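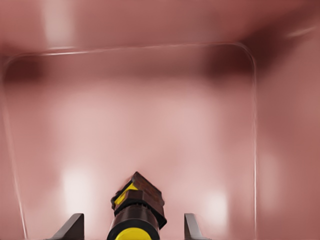

Munby Seed Library and Growing Program
Progress report to the Perrin Fund, second reporting period
Prepared by Savvas Karras, program manager

Summary

The program is on schedule in two of its three areas and behind in the third. Seed lending is running ahead of the target in the grant agreement. The school beds are planted and in use. The cold storage work at Grillen Street is late, and we are asking for a change to the payment schedule to cover that. The request is set out under Budget.

Seed lending

Members borrowed 1,939 packets during the period. The target for the full grant year was 1,500, so we have passed it with one growing season's returns still to come in. Beans, lettuce and tomatoes made up most of the lending. Squash was lower than last year. We had a poor return of clean squash seed in the fall, and we held back two varieties that had crossed with something in a neighboring plot.

Returns are harder to report on. A member who borrows a packet is asked to bring back seed from at least one healthy plant, but there is no penalty for failing to do so and we do not want one. In the last period we recorded returns only when a member filled in the card. Many people left an envelope in the drop box with the variety written on it and nothing else. We now log every envelope when it arrives, with or without a card, so the return figures in this report can't be compared fairly with the earlier ones. We will have a like-for-like comparison at the end of the year.

Germination testing is up to date for beans, peas and corn. We use a 70 percent cutoff for lending. Lots that fall below it go to the school beds, where the children sow thickly anyway, or are thrown out. Onion and parsnip seed is the usual problem. It does not keep, and we have stopped accepting parsnip that is more than a year old.

The catalog has been moved off the old spreadsheet. Everett Dvorak did the transfer and corrected the duplicate entries as he went, including three beans that had been listed under two names each since the library opened. The printed list at the front desk now matches the one online. Some members still prefer the card drawers, and we are keeping those.

School beds

We agreed to build beds at 13 schools. All of them now have beds in the ground and soil in the beds. Two were finished late because the delivery truck could not get through the side gate at either site and the soil had to be moved by wheelbarrow. The extra labor was covered from the contingency line.

How much the beds are used varies a good deal. At the elementary schools they are used weekly, usually by a single teacher who likes gardening and takes other classes out along with her own. The two middle schools have found it difficult. Class periods are short, and by the time students have walked out and put on gloves there is not much time left. One of them has moved gardening to an after-school club on Thursday, which has worked better. We plan to suggest the same to the other.

Summer watering was raised as a risk in our application and it remains one. Families have signed up for watering weeks at most of the sites. Where the list has gaps, we will put down heavy mulch and plant things that can stand some neglect. We would like to avoid paying for irrigation timers. The ones we tried at the Munby site leaked at the fitting and had to be replaced twice.

Teachers have asked for lesson sheets that fit on one side of a page. The first set ran to four pages and was not being used. The short versions for sowing, thinning and seed saving are done. Composting and soil are still to be written.

Cold storage at Grillen Street

The back room was to be insulated and fitted with a cooling unit and dehumidifier by the end of the period. The insulation is in. The cooling unit is not.

When the electrician opened the wall he found that the circuit could not carry the load, and the panel serving that side of the building has to be upgraded first. The landlord has agreed to pay for the panel but wants to use his own contractor, who could not give us a date before August. We asked about running the unit from the front of the building in the meantime and were advised against it.

Until the room is ready, the long-term collection is staying in the two household refrigerators in the office. Humidity inside them is higher than we would like. We have repacked the most valuable lots in sealed jars with drying packs and are checking them monthly. There have been no losses so far. The flower seed and the duplicates are in closed bins in the hallway, the coolest part of the building without refrigeration.

The shelving for the room has been delivered and is stored flat against the hallway wall. It was ordered before we knew about the delay. The supplier, Padent, would have taken it back less a restocking fee, but we decided to keep it and save the second delivery charge.

Staffing and training

There has been no change to paid staff. Everett's hours went up by half a day a week for the length of the catalog work and have now returned to normal. We held three evening workshops on seed saving. The tomato session was full and had a waiting list. The session on biennials drew six people, and we will probably fold that material into a general class next year.

Budget

Spending on seed lending and school beds is within the approved lines. Packets and labels cost more than planned because lending was higher, and this was offset by seed purchases coming in under. The contingency line is half spent.

The equipment line is largely unspent. The second payment for cold storage falls due at the end of this period, and we do not want to draw it before the work can go ahead. We request that it be moved to the next period with no change to the total. The quote for the cooling unit is good through the end of the year, and the installer has confirmed it in writing.

Next period

Finish the lesson sheets. Complete the summer watering lists and visit each school once before classes start again. Get a firm date for the panel work, then book the cooling unit. Test the onion and carrot lots. Publish return figures under the new method.

Receipts and the full packet list by variety are attached separately. Questions about the figures can go to Savvas Karras at the office.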